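Hat storage, a thread. I have doubts about all of it.
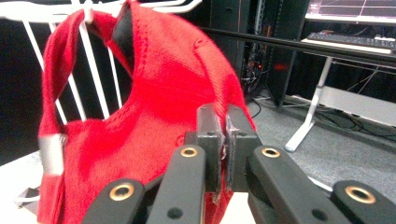
Udent
Closet skeptic, renter, owner of too many caps

1/ Every tidy-home account I follow has told me to get a white wire rack and hang my caps on it. Fine. One red baseball cap, one small white hook, hung by the strap at the back. I'm reporting as someone who wanted to hate it.

2/ The claim is that hanging "keeps the shape." Does it? A cap on a hook dangles by its strap with the crown tipped toward you. You get a view of the underside and the black sweatband. I don't see what's holding any shape there.

3/ Also, the strap. Mine has a metal buckle and a loop big enough to go over a hook. Great. Half my other caps are fitted, with no strap at all. Where do those go? The guides skip right past this.

4/ The Roltetti hat guide (March 2021, still gets shared) says to hang by the back strap "for airflow." I own a shelf. There is air on the shelf.

5/ Someone is going to tell me to clip them by the brim. I tried that in July with the Picard clips, a pack of 32. They left dents in two brims and I now have a lot of clips.

6/ Things I'll give the rack: you can see which cap is which without digging. I used to keep mine stacked inside each other in a drawer and always wanted the bottom one.

7/ Things I won't give it: fuzzy fabric picks up dust wherever you put it, and a cap hanging out in the open gets more than its share. Red shows every bit of lint. Lint roller, inside and out, before it goes back up.

8/ Someone asked about the Kumska over-the-door thing. It has 5 rows, it bangs when the door closes, and the bottom row is at shin height. I returned it.

9/ The post that sold me on hooks had 2,991 likes and showed 3 caps. Three! Anybody can store three caps. Show me the closet of a person with a problem.

10/ Where I've landed for now: caps with a strap go on the rack, fitted ones stay on the shelf, crown up, not stacked. If the red one looks stretched at the strap by summer I'm coming back to this thread to complain.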